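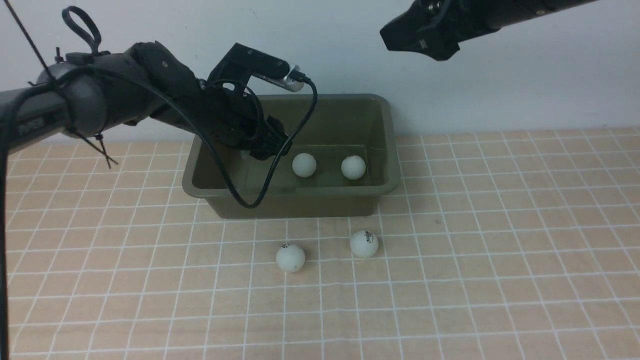
I came back to table tennis at fifty-three, after a gap so long that the scoring had changed without telling me. Games go to 11 now (they went to 21 when I was a girl, and I'd have argued with anyone who said otherwise, and in fact did, loudly, on my first night back). I'd gone along to the sports hall at Bendley expecting a bit of gentle patting to and fro. What I got was a man called Eliseo Varela, who watched me hit three backhands and told me I was going to have to learn to serve all over again. Serving, it seems, is a thing you can do on your own for hours, and all you need is a table, a lot of balls and something to keep them in. Any plain plastic tub does the job. An olive-green one with slightly tapered sides, like the one up there on its pale gridded tabletop, would hold more balls than my back would care to pick up off the floor.

And oh, the picking up! If you take one thing from this article, let it be that table tennis is mostly bending. I've done Pilates, I've done a spring of something called barre, and neither got me anywhere near my own shoes as often as an evening of missed serves does. Balls go under radiators. Balls go under the piano, which at Bendley is on wheels, but only three of them turn. One of mine went down the back of the stacking chairs in my second week and I like to think it's still there.

Eliseo learned to play in a garage belonging to his uncle, on a door laid across two trestles, and he still stands a little too close to the table as a result. He coaches on Monday evenings and has a way of saying "again" that somehow contains no criticism at all. The first month he wouldn't let me play a point. I served. Short ones to the forehand, short ones to the backhand, long fast ones into the corner that mostly missed the corner, and the table, and once the fire door. I kept a tally for one whole session out of pure stubbornness: 355 serves, of which I'd have been pleased with maybe a dozen. I went home and slept like a baby.

The thing I'd forgotten is spin. As a child I thought spin was what show-offs did. Now I think it's the entire sport, and the rest is just deciding where to stand. You brush under the ball and it comes off the other person's bat as if it had suddenly got tired. You brush the side of it and they send it off to the left wearing a look of real hurt. I've been on the wrong end of this far more than the right one, I should say. There's a retired bus driver on table two whose sidespin has made me swing at thin air, and she doesn't even look up.
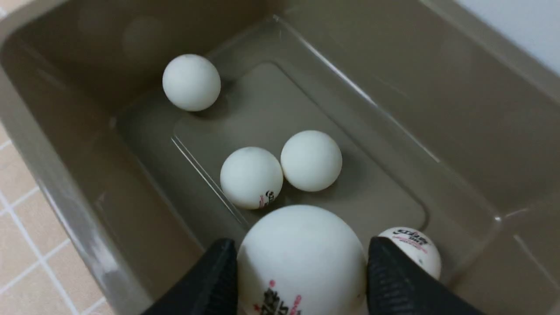
Five white balls in a plastic bin.

Then there's the kit, and I did promise my husband I wouldn't get into the kit. A bat, if you're serious, comes in pieces. You buy the wood, then you buy a sheet of rubber for each side, and you glue them on yourself at the kitchen table while the tea goes cold. I started with a ready-made Nolel, which cost less than a takeaway, and it did me perfectly well until I borrowed somebody's Maldonado for half an hour and found the ball going places I'd only ever aimed at. It's a very slippery slope. I now own two bats, a case, a little sponge for wiping the rubbers and a pair of shoes with grippy soles, and I've been seen looking at a third bat. Balls are another matter. Eliseo says to buy them by the box, the cheapest ones that are properly round, and to test a few by spinning them on the table and watching for a wobble. I do this now in shops.

My first match was in August, away at Erov, in a hall over a carpet showroom with a ceiling so low that anyone who lobbed was asking for trouble. I lost all three of my singles. I also won a doubles, with the bus driver, from two games down, and I shouted so much in the last one that a man came up from the carpets to see if everything was all right. We had chips in the car park afterwards, four of us leaning on the bonnet, going over every point as though somebody had asked.

I've thought about why it's got hold of me so hard. I sat at a desk for over 40 years' worth of meetings, or it felt like that, and in all of them my mind was somewhere else. You can't be somewhere else when a small white ball is coming at your ribs. An evening goes past in about ten minutes. My knees complain on the stairs the next day and I tell them to get used to it.

If you fancy having a go, ring your nearest leisure centre and ask when the tables are up. Wear something you can bend in. Most places will lend you a bat for the first few weeks, and someone will always give you a knock if you hover near the tables looking hopeful. Ask them to show you the backspin serve. Mine went in four times running last Monday, and then it hit the piano.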